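Kastimel hand-held gripper kit, hire package
Pre-acceptance safety checklist, with comments
Site: Clestgate, open-plan floor
Supplier: Dirau
Issue 2

Marks used: OK, OK with comment, NOT OK, NOT SEEN. "Not seen" means the supplier told us about it and I have no evidence either way. There are more of those than I would like.

The brochure calls the Kastimel "ready out of the case for any desk, any team". I have read that sentence several times and it still doesn't tell me who checks the leads. Dirau want the package signed off before December. I have gone through it as I would any other powered hand tool, and the comments are mine.

SECTION A: PAPERWORK

A1. User manual supplied in print. OK with comment. Supplied, but the page on cleaning refers to a part the kit list doesn't include.

A2. Risk assessment from supplier. NOT OK. What came was a sales sheet with the words "risk assessment" at the top. It covers pinched fingers and nothing else.

A3. Electrical test record for every mains item. NOT SEEN. Promised by email. Barbosa, who handle our other hired equipment, send theirs with the delivery note.

A4. Insurance wording. OK.

A5. Service response time stated. OK with comment. Stated as 5 working days, with the small print starting the clock when Dirau "accept the fault". I want that phrase removed.

SECTION B: WORK AREA

B1. Power brought to the table safely. OK with comment. A power strip on the work surface is acceptable for a short session. For daily use I want it fixed under the edge or at the back, out of reach of the grippers. Slack in a lead gets snagged sooner or later when people are watching a gripper tip and not their elbows.

B2. Drinks and liquids kept off any surface with mains on it. NOT OK as things stand. The manual has no rule on this. Ours does: all bottles go on a separate desk, capped or not.
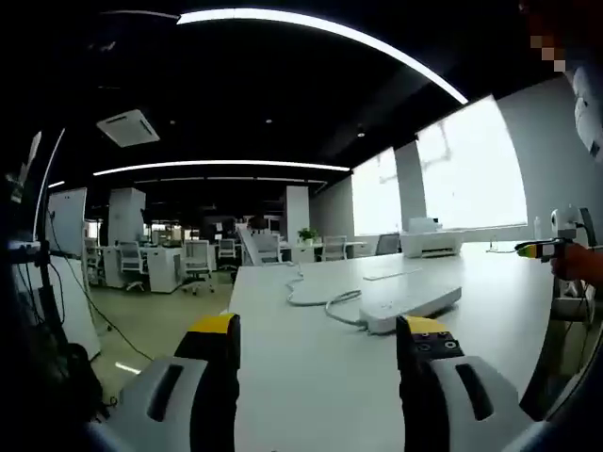
B3. Two users at one table. OK with comment. Dirau say two people can work side by side "without special arrangements". I don't accept that. Agree who reaches first, and stand far enough apart that one user's tool can't meet the other's knuckles. It costs nothing to write that down and they haven't.

B4. Floor clear where users stand and walk. OK with comment. Bags go under desks or in lockers before work begins. Leads running down to the floor need a cover or a different route.

B5. Lighting. OK with comment. Plenty of it, and possibly too much near the windows. The supplier's claim that the kit "works in any light" comes with no test results.

SECTION C: THE HAND TOOL

C1. Fingers open and close freely, no sharp edges. OK.

C2. Tip pads secure. OK with comment. Check the screws at the start of each session. The manual says monthly, which might do for something that sits in a drawer.

C3. Camera mount tight, camera lead secured. OK with comment. Same again: each session. Ask for a spare mount in the case.

C4. Weight comfortable for the stated session length. NOT OK. The sales sheet suggests sessions of 2 hours. My wrist had views on that well before the end. Put in proper breaks and swap users.

C5. Rated life of the pads. NOT SEEN. The figure offered is 300 hours. I asked what they were gripping for those hours and got the brochure again.

C6. Loose cables handled as a task. OK with comment. Picking up and moving cables is one of the jobs the package is sold for, so it needs a rule of its own: nothing that is plugged in gets gripped. Both ends free, checked by eye, before the tool goes near it. Connectors are to be held by the body, never by the lead.

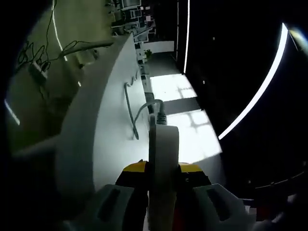

Checklist and comments by Dalva Miranda
Clestgate, 19th November

C7. Wires fixed to walls, stands or cabinets near the work. OK with comment. Outside the task and to be left alone. Tidy them before the hire starts if they can be reached from a normal working position.

SECTION D: THE SERVICE ON OFFER

D1. Training included. OK with comment. One morning, by video call. I have asked for it in person.

D2. Recorded footage. NOT OK. The kit records whatever is in front of it, colleagues included. The agreement gives 7 lines to this and most of them concern Dirau's rights. Needs rewriting before anyone signs.

D3. Claimed saving over buying a full robot arm. NOT SEEN. May well be true. No working shown.

RESULT

Not accepted at this issue. The tool itself is decent and I found nothing in the hand unit that would stop us using it. A2, A3, B2, C4 and D2 must be closed first. C5 can wait if Dirau agree to replace worn pads free of charge during the hire.

Replies to the Clestgate office, on paper or by email, quoting the item number.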